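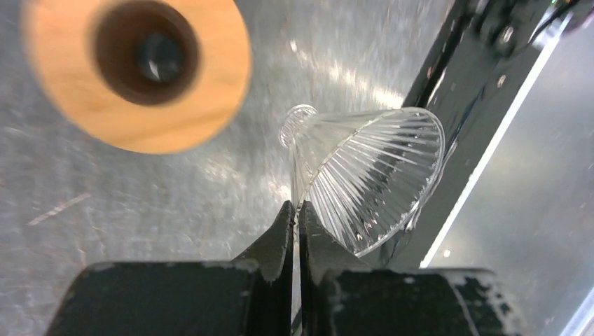 Fig. 1 - clear funnel at the fingertips, wrist camera

Print | E-mail this page

Week 2 handout - grip faults on clear objects (Ayala)

Fault log, Cetis cell: 368 grasps tried, 300 ok. Most misses on see-through stuff. Depth reading goes right thru the wall and lands on the table, so fingers close low or early.

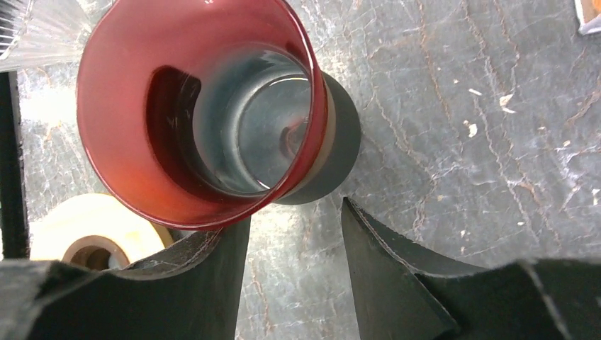
A tinted cup is no safer - shadow gets read as part of the cup. Check the width reading before any lift. If its off, STOP, open, back away slow. 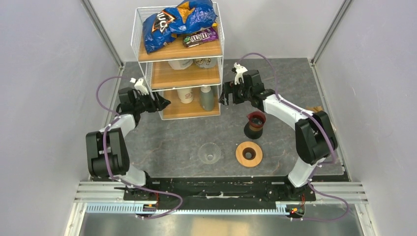 Photo: Waraporn Thongsuk / Cetis

Two arms, one shelf: both halt on a fault, not just the one that slipped. Reset by hand, never from the script.

Comments (2)
Yuk-lan Man: is the log due before lab?
E. Ayala: yes, 1 page

This site uses cookies. OK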